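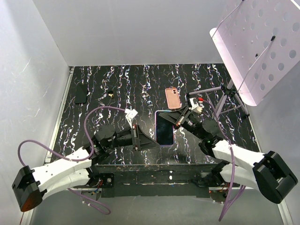 What Does a Stylist Do?

Ever see a singer on a red carpet and think, wow, who picked that? Probably a stylist. It's a real job! Stylists choose clothes for famous people. Shoes too. Bags, earrings, socks, all of it.

Most of the clothes are borrowed. Yep, like library books. A designer lends a dress, the star wears it for one night, back it goes. (No spaghetti.)

Montserrat Becerra is a stylist. For one big awards show in January she looked at 376 outfits. Her singer tried on 17. Wore 2. One for the carpet, one for the party after.
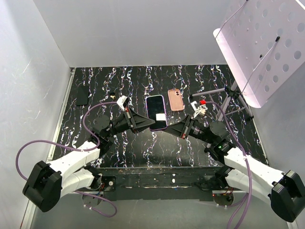

What Happens at a Fitting?

A fitting is when the star trys everything on. Takes hours. A tailor comes along with pins and chalk. Too long? Pin it up. Too big? Pin it in. Then the star has to sit down, walk, wave, climb a step. Can't sit in it? Pick another one.

Bok-nam Hwang is a tailor and once sewed up a hem in about 20 minutes, in the back of a car. Bumpy road!!

Color Words

Tonal: shades of one color worn together, like pale pink with darker pink.
Clashing: colors that seem to fight. Some people do it on purpose and it looks great.
Accent: a little bit of a diffrent color. A red belt, say. 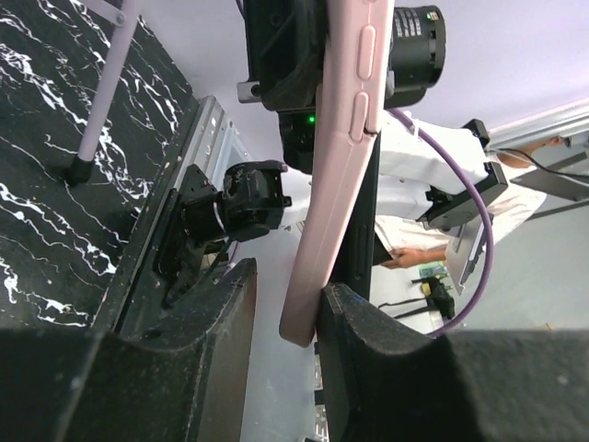
Pale pink phone case, with button covers in the same pink.

Try it! Pick one color from your closet and build a whole outfit around it. Ask before you borrow your sister's stuff.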